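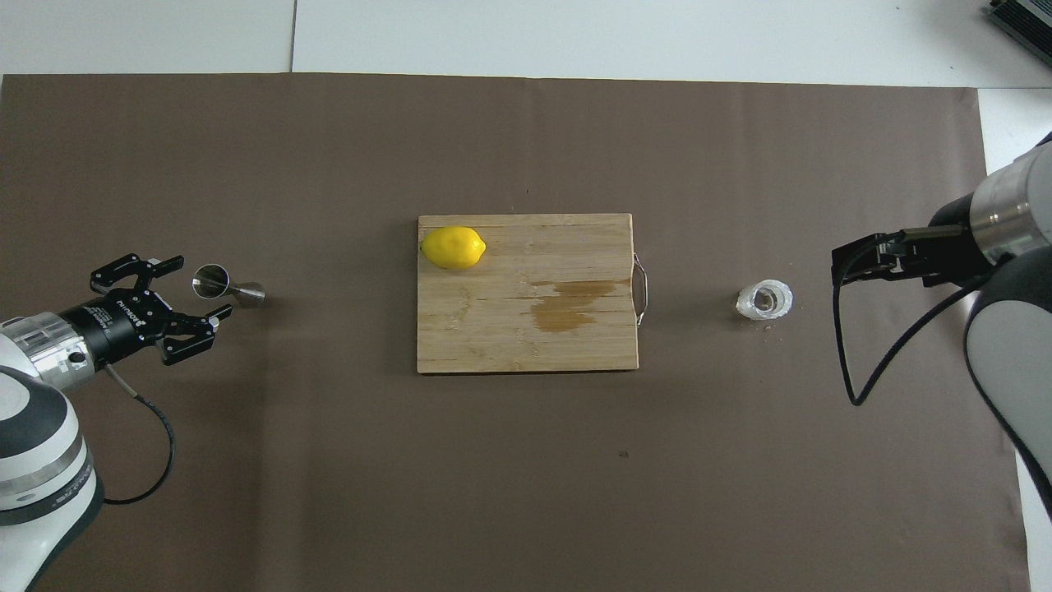 Clotilde Lacroix wrote:

> The Dunside planner still treats the wet patch on the board as an obstacle. I raised the height threshold and it went away, but then the jigger dropped out of the map too. Is there a better place to fix this?

4/5/24 – Régis Gautier

Yes, put the threshold back. The patch comes from the colour segmenter, so the planner is the wrong place for it. I now check each segment against the depth plane before it gets a collision box, and drop anything flat. Over 750 logged images the stain passed as an object 11 times, all with holes in the depth along the metal handle.

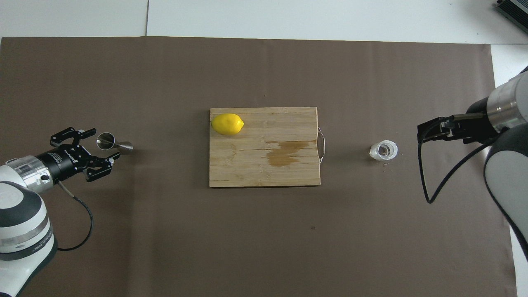
Lemon on the board, jigger by the left gripper.

The glass is a separate problem. Depth goes straight through it – I use the colour outline and a fixed height for now. The cable loops also need padding in the arm model. The patch is on the Pividham branch.

Régis

Comments

Dorian Rey: Builds fine here. Does the flat check run before or after the merge step?

Régis Gautier: Before.

Bernadette Charpentier: The fixed height should be a parameter.

Recent threads
Gripper timeouts after the December release
Pividham branch: build notes
Two-arm planning with a shared map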